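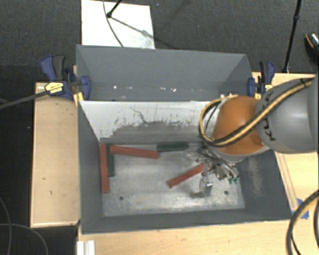 I keep reading that a capsule wardrobe will save me money, and I have now spent enough on mine to have an opinion.

The pitch is always the same. You own too many clothes, you wear a fifth of them, and if you got rid of the rest you'd never again stand in front of the closet feeling stuck. Then, a few paragraphs down, come the links. The cream sweater. The good white T-shirt. It's odd how often owning less starts with a shopping list.

Mine started with Skalto, a newsletter that sells a "starter edit" of basics for $462. I didn't buy the whole thing, because I'm cheap, but I did buy the pants for $155, and I gave away two bags of clothes the same weekend. One of those bags had my gray cardigan in it. The elbows were going and the color did nothing for me, and I have missed it every cold morning since. The pants are fine. They show lint.

What bugs me is the math. Skalto says a reader can save up to $636 a year by switching. Compared to what? I went through the page looking for where that number came from and found a chart with no labels and a quote from a happy customer. If you were buying a new jacket every month, sure, you'd save by stopping. You'd also save by stopping without the pants.

The other thing is that these wardrobes are planned for a life with one kind of day in it. I work in an office, I paint my own trim, and I go to my sister's place in August where everything gets covered in dog hair and lake mud. A linen shirt is no help there. So you keep a "separate" box of old clothes for messy jobs, and one for travel, and one for real winter, and none of it counts toward the total. I have three boxes under the bed. On paper I'm a minimalist.

I'll give it this much: laundry is quicker. Everything goes in one dark load and I've stopped sorting. I also get dressed faster, though I suspect that's down to caring less after a year of working at home.

A friend swears by Stoteck, an app where you log every outfit and it tells you what to drop. I tried it for nine days. It told me to drop my raincoat – it hadn't rained.

The raincoat stays. I'm also going back to the thrift store on Saturday to see if the cardigan is still on the rack, and if it is I'll pay whatever they're asking.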